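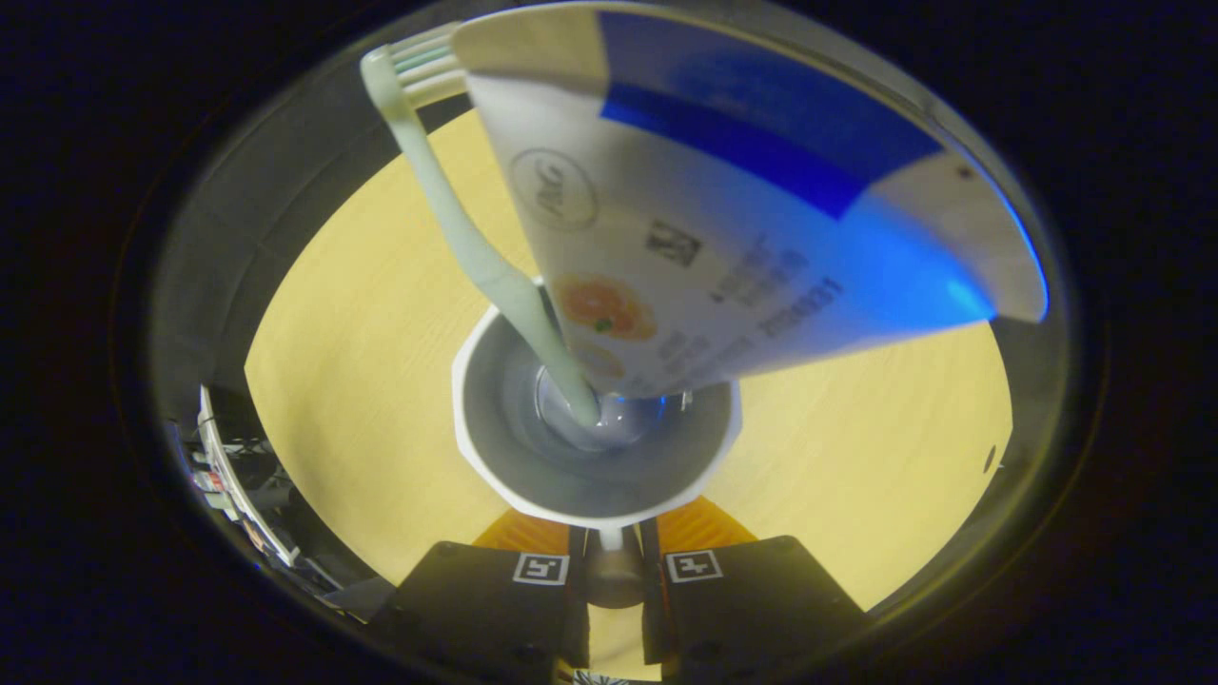
*Vaso con cepillo y tubo de dentífrico, vista de la cámara de muñeca (ojo de pez). Los dos marcadores de los dedos quedan abajo.*

**La anchura de pinza salta cuando el vaso ocupa el centro de la vista**

**Tuncay Kahraman**

Calculo la apertura de la pinza a partir de los marcadores de los dedos, con la calibración fisheye de OpenCV. Con objetos pequeños la señal es limpia. Con el vaso, en un episodio de 300 fotogramas pierdo uno de los dos marcadores en 23, y el interpolador de Filla rellena con el último valor válido. La trayectoria queda con escalones y el entrenamiento de la política los aprende. El primer fallo está en el fotograma 5.

Ya he probado a subir el contraste global. Empeora. ¿Filtro la señal después o corrijo la detección?

---

**Elif Naz Dağdelen**

Corrige la detección. Un filtro posterior te mete retardo justo en el cierre.

1. Recorta la región inferior antes de detectar. Los dedos no se mueven de ahí y te ahorras candidatos falsos en el texto impreso del tubo.
2. Rectifica solo ese recorte. Si rectificas la vista completa, la interpolación suaviza las esquinas de marcadores tan pequeños.
3. Umbral adaptativo con ventana pequeña. El blanco del vaso y del tubo arrastra cualquier umbral global.
4. Si falta un marcador, estima la anchura con el otro y la simetría de la pinza, y marca el fotograma como estimado. Nunca repitas el último valor.

En Filla lo último se cambia en la configuración del interpolador: `fill: hold` pasa a `fill: mirror`. Revisa el desfase entre dedos antes de activarlo; con holgura mecánica la simetría no se cumple.

---

**Bujar Matić**

Pon marcadores más grandes y listo. A mí me funcionó.

---

**Gönül Duman**

De acuerdo con Dağdelen salvo en el punto 2: con el recorte sin rectificar también detecta, y basta con pasar las esquinas por `cv2.fisheye.undistortPoints`. Es más rápido. Comprueba además la exposición automática. Si cambia al acercarse el vaso, fíjala a mano y repite la calibración de intensidad.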